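Changing over to automated sorting at the Jardale laundry: a guide for shift leads
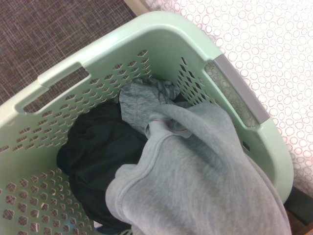
Will anyone lose hours when the sorting line starts?
Rostered hours stay the same until the end of April, and any change after that needs four weeks' notice in writing.

Before the first shift
Move your people through the Gasine training module in pairs. Allow 54 minutes per pair. Anyone who has only worked hand sorting should do the jam-clearing section twice.

During the shift
1. Log in at the Borkowska panel and choose the load type.
2. Check pockets by hand. The line doesn't do this — it stays our job.
3. Set the hourly rate to 500 pieces. Don't go to 585 until Ksawery Kołodziej has signed off your crew.
4. Swap the person on the reject bin every two hours. It's the dullest spot on the floor now, and the hardest on the shoulders.
5. Write down every stop, even short ones. Use the Perkier sheet, form 234.

If the line stops
Press hold, wait for the amber light, then open the guard. Two people must be present. If it won't restart, go back to hand sorting and ring maintenance. Labour used this way is booked to the project, so put it on a separate line of the timesheet.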